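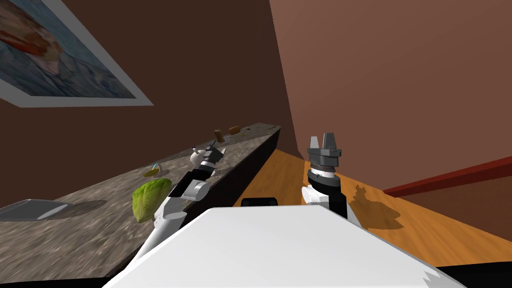 Uvcombe, 27th January. Can a two-armed robot clear up after dinner yet? In simulation, it's getting close, and that's exciting! The team at Jerine says its latest software put away groceries and dishes in a virtual kitchen in four runs out of 10, up from two last June. Those are long chores too, with lettuce, trays and crockery all sharing one granite counter. Round, smooth things are still the hardest to grip, and a dropped cup ends the run. Next comes Stetitz, a second test kitchen with narrower counters and deeper cabinets. Trials on real hardware are planned for June.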